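Duo Melleck

Le Duo Melleck est une formation de chanson et de jazz de chambre qui réunit la chanteuse Heloísa Medeiros et le pianiste Lefteris Tzanetos. Son répertoire mêle standards, rebetiko et chansons originales, avec une liberté de ton qui fait tout le sel de ses concerts.

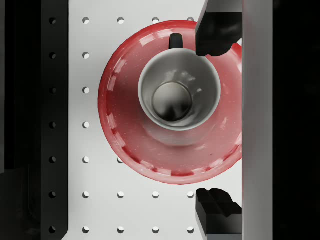
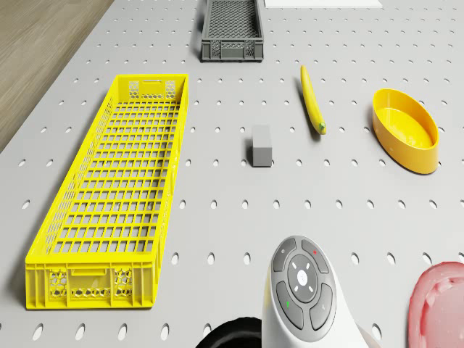 Origines

Les deux musiciens se rencontrent au club Wollmont, petite salle de 144 places où Tzanetos accompagne alors les soirées à micro ouvert. Medeiros y chante un soir une samba lente, sans répétition, et le pianiste la suit dans trois changements de tonalité ! Le duo prend le nom de la rue où il répète.

Style

La voix de Medeiros, grave et très proche du texte, se pose volontiers en retard sur le temps. Tzanetos joue peu de notes à la main gauche et réserve ses plus belles trouvailles aux introductions, parfois si longues que le public met plusieurs minutes à reconnaître le morceau. Les paroles originales sont pour la plupart de Magdalini Michailidis, dont l'écriture elliptique, pleine de ports et de trains de nuit, convient merveilleusement au duo.

Enregistrements

Le premier album, Biswood, compte 22 titres, dont plusieurs miniatures de moins d'une minute. Il est enregistré en mai au studio Stamatopoulos par Stelios Stamatopoulos, sur un piano droit au timbre légèrement voilé. Le concert du 10 juillet 2022 au Wollmont, avec le clarinettiste Leonidas Manolakis en invité, a donné lieu à un disque en public tiré à 324 exemplaires. La version de « Melleck, la nuit » qui le referme est superbe : Manolakis y dialogue avec la voix jusqu'au dernier souffle.

Voir aussi

Jazz vocal
Rebetiko
Musique de chambre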